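Rules for a Robot in the Kitchen

By Leonidas Zervas

A robot arm that works in a factory usually has a fence around it. A kitchen has no fence. People reach over the counter, leave things in the way and walk off with a drawer still open. So an arm that works in a kitchen needs rules, and so do the people who share the room with it.

Some of those rules are called standards. A standard is a written agreement about how a thing should be built or used. Many people who know the subject work on the text together. When it is finished, different makers can follow the same page. A standard is not always a law, but a law can say that a certain standard must be followed.

Other rules are called good practice. They are written down by the people who do the work every day. The Pramholm kitchen project keeps its good practice in a booklet of 39 pages. Only a few of its rules are explained in this article.

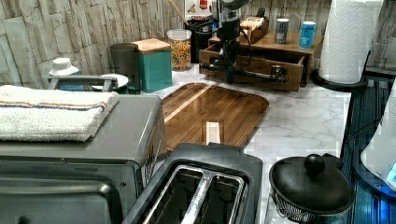

The arm over the drawer organizer, with the toaster and cutting board in front.

Rule one: know the reach

Every arm has a limit to how far it can stretch. The space it can touch is called its reach. Before work starts, an adult marks the edge of the reach on a floor plan. While the arm has power, nobody puts a hand inside that space unless the arm has been told to hold still and an adult has checked that it did.

The reach is bigger than it looks. An arm can be folded up small and still be able to stretch a long way. It also counts what the arm is holding. If the gripper picks up a long spoon, the spoon's length is added to the reach.

Rule two: slow down near people

A slow arm gives a person time to step back. It also hits with less force if something goes wrong. The Pramholm booklet sets the top speed at 300 millimeters per second when a person is in the room. That is the length of a school ruler each second. With the room empty of people, the arm may go faster, but only if the door is shut.

Speed is only one part. Weight matters as well. A gripper holding a full pot needs more room to stop than one holding a packet of tea.

Rule three: set limits on force

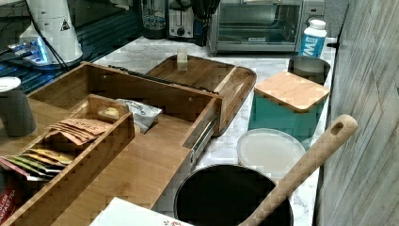

Force is how hard something pushes or pulls. A robot measures it with sensors in its joints or its gripper, and its program says how much is allowed. A drawer is a good thing to think about here. One that runs on a metal slide, like the bamboo one full of tea packets, needs to be pulled along a straight line. If the arm pulls at an angle, the drawer may jam. A person feels that and stops. A robot must be told what a jam is. The usual instruction is this: if the pull goes above the limit, stop, let go and wait.

The limit has to suit the object. A paper tea bag tears under a grip that would be fine for a cooking pot. Engineers write a different limit for each kind of task and test it before they use it. At Koslow, where grippers are made, the first tests are done with foam blocks and no people nearby.

Rule four: the stop button

Each work area has 2 stop buttons. One is on the wall and one is held by the person in charge. Pressing either of them stops the arm. The arm must not start again by itself when the button is released. A person has to look at the work area and then give a separate start command.

Anyone may press the button, and that includes children and visitors. A person who pressed it by mistake does not get in trouble. If people were afraid to press it, it would not be much use. 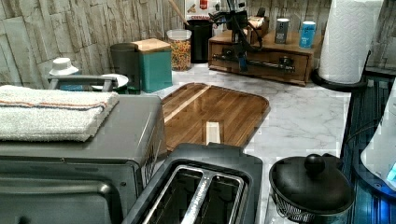 A drawer with a long bar handle, below the gripper.

Rule five: check the counter first

Real kitchens are crowded. The booklet asks for a check before each session. It has 4 parts:

- Cables are clear of the arm's path.
- Anything that heats up is switched off, unless heat is part of the task.
- Glass and sharp tools are outside the path, or the program knows where they are.
- The stop buttons have been tested.

The person who does the check signs the sheet. If something on the counter is moved later, the check is done again from the top.

Rule six: write down what happened

After a session, the team fills in a log. It lists what the arm was asked to do, whether it was stopped, and who stopped it. A bump that hurt no one goes in the log too. Panagiotou, a workshop that repairs arms, reads the logs twice a year and looks for the same problem showing up more than once.

Cameras help with this. A camera near the gripper sees the work up close, down to a handle or the rivets on a knife. It does not see the whole room, so the log still needs a person to write it.
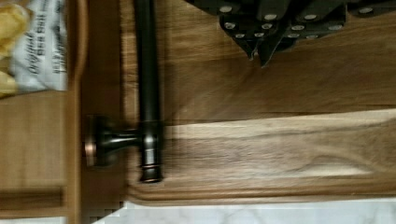

Sallix wrote to us after reading an early copy of these rules, asking that one more be added: tell the people in the room what the arm is going to do before it does it. A short spoken warning would be enough, the letter said, and it should come before every move that starts from a full stop. The letter also asked for the same words each time, so that young children learn them.

The Pramholm team has been trying this since March. The words they use are "arm moving." The person in charge says them and waits for everyone to answer "clear." If one answer is missing, the arm stays where it is.

Words to know

Gripper: the part at the end of an arm that holds things.
Joint: a place where the arm bends or turns.
Reach: all the space the arm can touch.
Sensor: a part that measures something, such as force or distance.
Standard: a written agreement on how to build or use a thing.

Print this page | E-mail this page
39 shares | 4 comments

Related articles
How a Gripper Knows When to Let Go
What Is a Safety Standard?
Why Factory Robots Have Fences
Measuring Force With a Spring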